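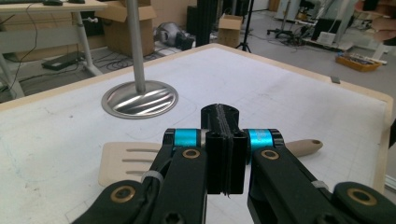

*Attachment 1 – spatula on the white table, Pelton test kitchen.*

**Ticket 596 – Dishwasher stops before final rinse**
**Site:** Pelton test kitchen
**Unit:** Prilleck undercounter dishwasher
**Opened:** 8 March 2021
**Status:** Monitoring

**Reported fault**

The unit halts before the final rinse and displays code E5. Utensils are left with detergent residue and must be rinsed by hand. The fault has been present on the long cycle only. The short cycle completes normally.

**Actions taken**

1. Power was isolated at the wall and restored. The code cleared, then returned on the next long cycle.
2. The lower filter was removed and cleaned. Starch deposits were found in the mesh.
3. The drain hose was inspected. A kink behind the kickplate was straightened and the hose clipped to the cabinet side.
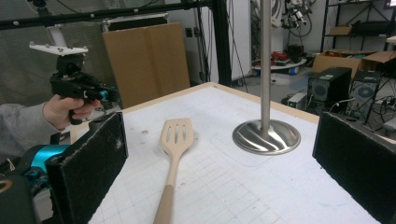
4. Two long cycles were run with the racks empty. Both completed without a code.
5. One long cycle was run with a normal load. The code did not return, but draining remained slow.

**Assessment**

The restricted hose is the probable cause. The drain pump was last replaced in January by Eyvindsson under the service agreement – a worn pump is therefore considered unlikely.

**Outstanding**

- Pederlow stores to supply a replacement hose. Part requested, no delivery date given.
- Kitchen staff are to use the short cycle until the hose is fitted and to report any further code on this ticket.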